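February, a little after nine in the evening

Back from the lab and my shoulders hurt, which is a strange thing to get from picking up bowls. I want to write this up while I still have it in order, because the project log needs a page from each of us by the end of the month and mine is always the thinnest.

We are on the third week of recording for the class project. The assignment is the same one every team in the course has: pick a household task, record people doing it, train a policy on the recordings, and show the result on the arm at the end of term. Our team took bowls. Stacking them, unstacking them, putting one color inside another. Skultska, the team at the next set of tables, took folding dishcloths, and I don't envy them.

I got in at about one. The bus from Sillville was on time for once. The first thing was the calibration check, and it failed twice. The second failure was my fault. I had loaded the settings from the last session and they belong to a different lens. Once I had the right file it passed, and I wrote the name of the file on tape and stuck it to the inside of my notebook.

Then the task sheet. We had an argument over it last week and I have changed my mind since. The old sheet said "stack the bowls," and people did it five different ways, and the training run came out as mush. The new sheet breaks it into short episodes. Take a bowl by the rim, lift, place it inside a bowl of the other color, let go, hands out. Then the reverse. It is dull to do but every episode has a clear start and a clear finish, and labeling goes much faster. I was against it when it was proposed. I thought we would lose the natural way people move. Maybe we do, a little, but natural is no use to us if we can't tell where one action ends.

Gloves stay on for all of it. I keep forgetting how much grip they take away. The rims are smooth and the bowls want to spin when you tilt them, and I had to learn to close my fingers all the way around the edge before lifting. In the first batch I dropped three. A drop has to be marked and kept, not deleted, and I marked them.

The green bowls went inside the orange ones for most of the afternoon. I saved two stills from today to paste into the log.

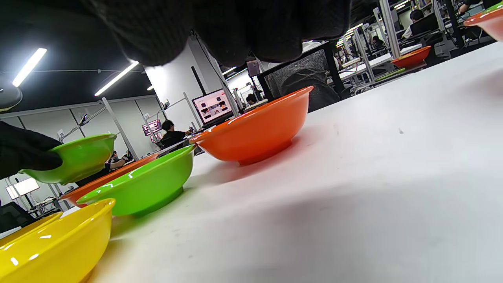
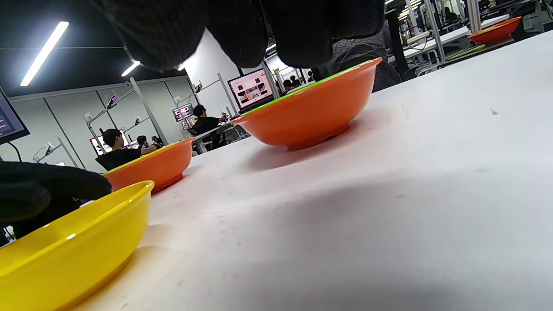

Bowl task, afternoon recording. Green bowl in hand in the first; orange bowls with green rims showing inside them in the second.

Looking at them now, I notice the reflections more than anything else. The colors throw onto the white table, orange under the orange bowl in the first one, and yellow beside the yellow bowl in the second. I had not thought of that as a problem before. Our color filter is very simple, it just looks for patches of a certain hue, and a patch of orange glow on the table could easily come through as part of the bowl. That might explain why the outlines have been coming out too fat at the bottom. I will try it tomorrow with the threshold pulled in and see whether the fat edge goes away. If it doesn't, we may have to put down something with less shine, and then all the older recordings won't match the new ones. I would like to avoid that.

The other thing is how much of the view a glove takes up when it is close. In both of them there is a big dark shape hanging over the top. The instructor says the model has to learn to live with it. I would still like to know how many episodes have the target bowl covered at the moment of the grab. I have put it on my list.

Around four we stopped to move the files over. The count at that point was 878 usable episodes for our team, all weeks together. The course asks for 2,962 across the teams before the shared training run, an odd number that comes from how the drive was divided up, as far as I can tell. We are not the furthest behind. Skultska is. Rajput finished their share early and have been sitting on it, and they are already making slides.

The transfer took longer than the break did. I ate half a sandwich and did labels from last week in the meantime. I got through 24 of them. Five had the end point in the wrong place, always too early, at the moment the bowl touched down and before the hand had let go. That matters more than it sounds. If the label ends early, the policy never learns to open the fingers, and we saw exactly that on the arm last week: it set the bowl down neatly and then stood there holding it.

After the break I did the unstacking episodes. These are harder than stacking. When one bowl sits properly inside another there is only a thin edge to get hold of, and with gloves on you end up lifting both. I did several that way before I found that pressing down on the outer rim with one hand and lifting with the other works. So now it is a two-handed episode and needs its own line on the task sheet. I added it in pencil.

Plenix, the viewer we use for checking the clips, froze on me near the end and I thought I had lost the last batch. I hadn't. The clips were on the card the whole time and it was only the thumbnails that would not load. I copied them over by hand anyway.

To do before next session:

Threshold test on the yellow and orange reflections
Fix the five early end points, then check the rest of that folder
Type up the two-handed unstacking line
Ask if we can have the table for the full afternoon again
Count the covered grabs
Bring my own gloves — the shared pair is too big in the thumb

I also said I would write the paragraph on failures for the midterm report. I have the drops and the double lifts for that, and the arm that would not let go. It should fill half a page without much trouble.

Home just before eight. Made eggs, washed up, and caught myself picking up the cereal bowl by the rim with all my fingers around it. Bed soon. The bus is the early one tomorrow.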